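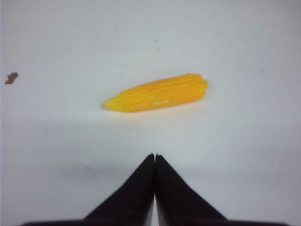 # Lumitz Tabletop: recording rules and data card

Thank you for taking an interest in Lumitz. It is a set of 3,366 short recordings of a two-fingered arm moving small things about on a white table, made at the Flinddale and Lokitholm benches, and this page sets out the rules we ask everyone to keep to when adding more. They grew slowly, mostly out of our own mistakes, so please read them kindly.

## Before you record

- Wipe the table down, let it dry, and leave any mark that won't come off. Please don't paint over marks or edit them out later – a model trained on a spotless table tends to be upset by a real one.
- Check that both fingertips are in the wrist view with the jaws shut and with the jaws open.
- Keep to the object list. There are 82 entries, toy food for the most part, and new ones are welcome if you send us the item as well as its name.

## While you record

Start each recording with the arm still, and stay out of its reach until the stop light shows. The speed limit is set in `bodnar.yaml` (Bodnár is our name for the control script) and should not be raised, however slow the afternoon feels. If you need to move something by hand, stop the arm first, end the recording and begin a fresh one.

Plates may stand anywhere the arm can reach, including near the side of the view. We used to insist on the middle and came to regret it.

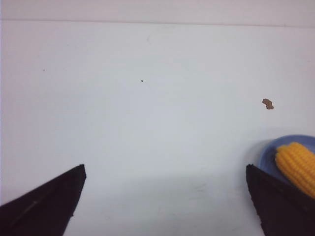 *Wrist view, jaws apart: yellow corn on the blue plate, at the right of the table.*

## Labels

Each recording gets one plain sentence, such as "put the corn on the plate", and one of 4 outcome tags: `done`, `partly`, `dropped` or `stopped`. Watch the whole recording before choosing, and do keep the failures, which we are very fond of and never have enough of.

## Known gaps

Lighting is much the same throughout, and 12 recordings from March have no outcome tag. We hope to mend those in the next release.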